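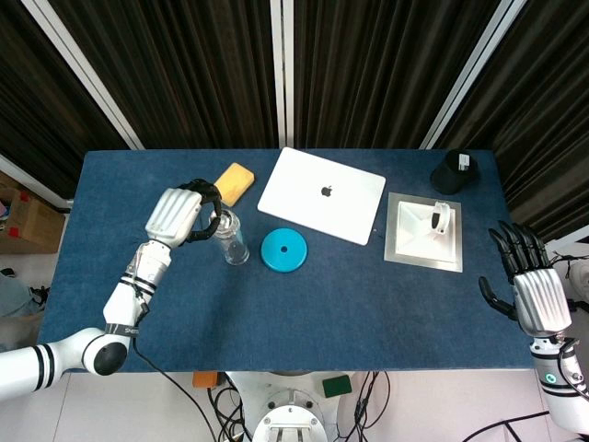
I've been meaning to write about the washing up since October, when Khadija moved in and the five of us became a proper household with a proper rota. I am a slow washer-upper. I like the radio on, I like the water far too hot, and I do the glasses first because my mum did the glasses first. Pranab starts with the pans. We have had words.

Anyway, new year, so I went into town to buy a drying rack. The old one had gone rusty at the feet and was leaving little orange moons on the worktop, which I'd been scrubbing off with bicarb every Sunday. I wanted the Kubíček one with the two tiers but it was more than I pay for shoes, so I came home with a plain wire thing and a new bowl (green, bit too big for the sink, sits at a slant — it'll do).

Then there's the tea towel question. Khadija thinks everything should air dry and that tea towels are filthy. I think a glass left to drip goes cloudy and there's no getting it back. We live in a hard water area, the kettle is like the inside of a cave! Valentina says vinegar in the last rinse, so I tried that on Wednesday and the kitchen smelled like a chip shop until bedtime. The tumblers did come up lovely though.

Musyoka wants us all to chip in for a dishwasher. There's nowhere to put it unless the bin moves, and if the bin moves the back door won't open all the way. I measured it twice. I'd miss it a bit anyway, standing there with my sleeves rolled up and the play on.

Next job is the oven, which I'm putting off until Pendo gives me my good gloves back.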